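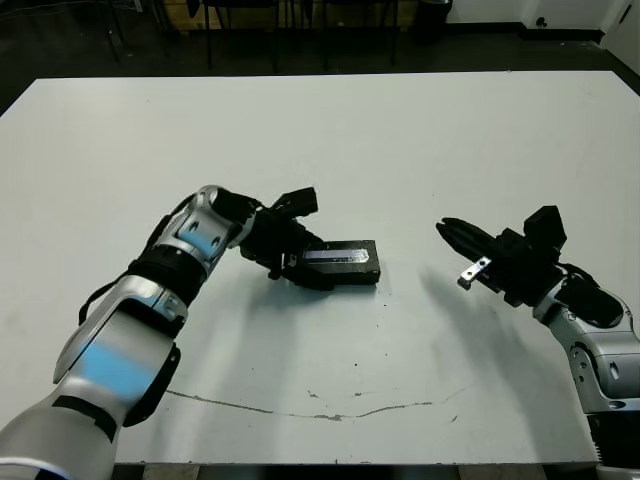 Skillwood opens its box-and-wrap workshop to small makers

BRINDBERG, February 2020. Hi, I'm Noboru Aoki and I run Skillwood, the little packaging workshop on Prenilau Street. We have news! Starting in March, anyone who sells handmade things can come in and have their boxes made, filled and closed up by us, even if the order is tiny.

Until now we only took jobs of 3000 boxes and up, and I've had to turn away so many nice people (soap makers, a man with wonderful pencils, my own cousin). So we're dropping the minimum to 67. It's an odd number, I know, but that's what fits on one of our trays and I like a full tray.

Slim black boxes are still what most folks ask for. They look smart with a strip of color along the lid, and they suit pens, incense, bracelets, tea sticks, you name it. We also do white and plain brown, and my partner Melquiades Ventura will happily talk to you about ribbon for as long as you let him.

"I want people to bring us the thing itself, not a drawing of it," says Melquiades. "Put it on the table and we'll find the box."

Our first small customer is Cha, the tea shop two doors down, with a spring gift set. They've ordered roughly 200 boxes and they keep bringing us samples, so the whole shop smells great!

We'll have an open house in March with tea and a table full of boxes to handle. Scuffed old ones are welcome too if you want something matched. Bring it along and ask for either of us at the front counter.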